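NOTA DE PRENSA

Edton pone a prueba la mesa de trabajo compartida y rebaja sus propias expectativas

14 de octubre de 2023. Edton publica hoy una guía para despejar puestos de trabajo compartidos y advierte desde el principio de que no espera milagros. La empresa lleva desde mayo revisando los hábitos de orden en sus salas y sospecha que otro cartel en la pared serviría de poco.

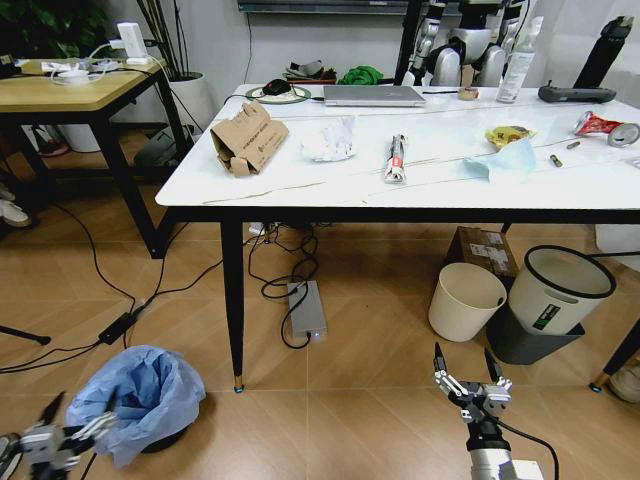

Lo que se queda encima

Cartón roto, un pañuelo arrugado, un envoltorio amarillo, una lata aplastada. «Cada cual recoge su portátil y da la mesa por limpia», señala Keir Gunn, responsable de espacios de Edton. La guía propone retirar primero los residuos y dejar para el final el ratón, la cinta y el pulverizador, que tienen sitio fijo al fondo del tablero.
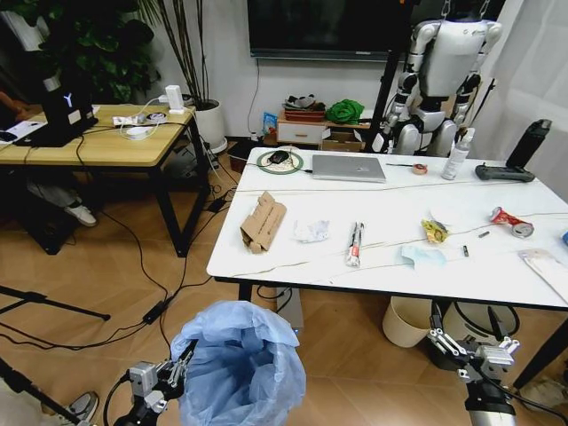

El capítulo de las pilas es el más discutido. Van a un punto de recogida específico, nunca a la bolsa general, y Gunn duda de que la norma se respete sin un recipiente a mano. Stutell, proveedor de los contenedores, defendía un modelo con 4 compartimentos; Edton lo considera excesivo para una sola mesa.

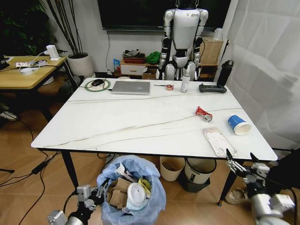 Lata, vaso de papel y envase plano en la mitad derecha de la mesa.

Cyrill Moser, asesor externo del proyecto, tampoco se muestra entusiasta. «Treinta minutos de formación no cambian una costumbre. Me conformo con que la gente mire la mesa antes de irse», afirma. Moser pidió suprimir del texto la palabra «revolución», que figuraba en el primer borrador.
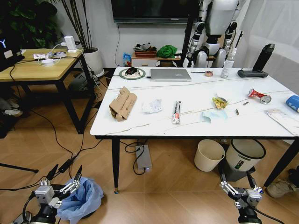

El cartón se pliega y se separa del resto, y las mascarillas usadas van a la fracción resto. La guía evita prometer ahorros: Edton no ha encontrado cifras que le parezcan fiables y prefiere omitirlas. Se imprimirán 2.000 ejemplares, disponibles a petición de las empresas interesadas.

Contacto: departamento de prensa de Edton, a la atención de Keir Gunn.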